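Tomato sauce goes watery in the fridge, can I still use it?

Wayne Pilkington
Posted Thursday

I make a simple tomato sauce for my children, with onion and a little orange peel. After 2 days in the fridge there is clear water on the top. My neighbour in Argate says I must throw it away. It smells normal to me. Is she right?

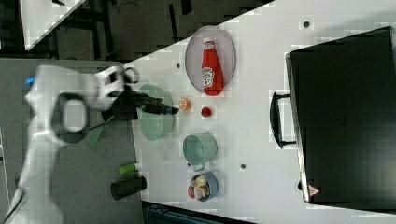
I should add that I don't use flour or starch, and I close the box while the sauce is still a little warm. Maybe this is my mistake.

Lorraine Tindall

Your neighbour is too strict. Tomatoes are mostly water and it separates when the sauce stands. Stir it and heat it until it bubbles well. If you see mould or it smells sour, then throw it away. Next time cook it 11 minutes longer without the lid, and let the steam go out before you close the box.
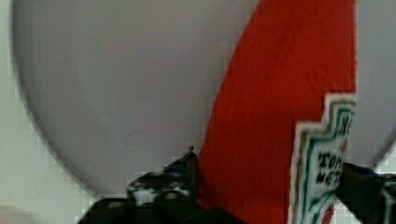
Sauce from the shop separates less because the makers often put in something to thicken it, and the tomatoes are cooked down very much. Even so, it can give a little water at the first squeeze. With a red ketchup bottle like the one in front of the pale round dish or bowl, I shake it before I open it. For a home sauce, one spoon of tomato paste does nearly the same work.

Malcolm Inskip

I always freeze mine the same evening. No idea about the orange peel, my wife would not allow it.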